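발표 메모: 집성판 고르는 법과 오래 쓰는 법
Nesside 목공 모임, 2018년 11월 22일

시작
인사는 짧게. Mercedes Ticona가 앞 순서에서 접착제 이야기를 마쳤을 테니 그 부분은 건너뛴다. 오늘은 판재를 사 와서 작업대나 선반으로 쓸 때까지의 이야기만 한다.
질문은 중간에 받아도 된다고 말할 것.

이음선 읽기
집성판은 좁은 판을 옆으로 붙여 만든다. 처음 사는 분들은 이음선이 보이면 불량이냐고 묻는다. 불량 아니다. 볼 것은 선 양쪽의 결 방향이다. 결이 나란히 흐르면 대패질이 수월하고, 옹이 근처에서 소용돌이치는 결은 뜯기기 쉬우니 날을 얕게 넣는다.
밝은 색 나무는 결이 흐려서 매장 조명에서는 잘 안 보인다. 창가로 들고 가서 비스듬히 볼 것. 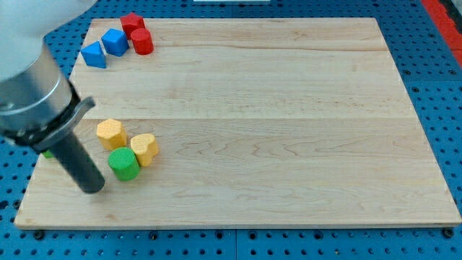

휨과 보관
나무는 결 직각 방향으로 늘고 준다. 길이 방향은 거의 신경 쓰지 않아도 된다.
Mosquera 창고에서 겪은 일을 여기서 말한다. 3월에 판을 벽에 기대 두었다가 2주 만에 가운데가 배처럼 불렀다. 눕혀서 받침목을 괴고 양면에 바람이 통하게 했더니 꽤 돌아왔지만 완전히 펴지지는 않았다.
사 온 날 바로 자르지 말 것. 작업할 방에 며칠 둔다.
고정할 때는 나사 구멍을 폭 방향으로 길게 판다. 꽉 조이면 건조한 겨울에 갈라진다. Holline 선반이 그렇게 갈라졌다. (갈라진 조각을 가져왔으면 이때 돌린다.)

표면 마감
사포는 80번으로 시작해서 단계를 건너뛰지 않는다. 오일을 바를 거면 300번을 넘길 이유가 없다. 너무 고우면 오일이 덜 먹는다.
Natalina Costa는 오일 전에 물걸레로 한 번 닦아 결을 세우고 다시 가볍게 갈라고 한다. 나는 귀찮아서 안 했는데 Onar 탁자를 하면서 생각이 바뀌었다. 물컵 자국 언저리가 까슬하게 일어나지 않는다.
아이들이 장난감을 올려놓고 노는 판이라면 모서리를 둥글게 굴리고, 완전히 굳은 뒤에 내준다.
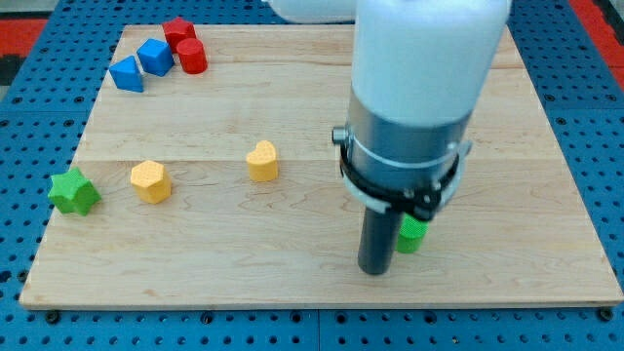
오일은 얇게 2회. 첫 번째는 넉넉히 적신 뒤 남은 것을 다 닦아 내고, 두 번째는 거의 마른 천으로 문지르는 정도면 된다. 남은 오일이 끈적해지면 다시 갈아 내는 수밖에 없다.
오일 묻은 천은 뭉쳐서 버리지 말라고 꼭 말한다. 펴서 밖에 말린 다음 버린다. 작년에 이 말을 빼먹었다.

자주 나오는 질문
바니시가 낫지 않나: 물을 많이 쓰는 자리면 그렇다. 대신 부분 수리가 어렵다.
한쪽 면만 발라도 되나: 안 된다. 뒷면도 같은 횟수로.
이음선이 벌어졌는데 본드를 채우면 되나: 먼저 습도부터 본다. 여름에 저절로 닫히는 경우가 있다.

시간이 남으면 대패 날 각도 이야기. 모자라면 질문 순서에서 자른다.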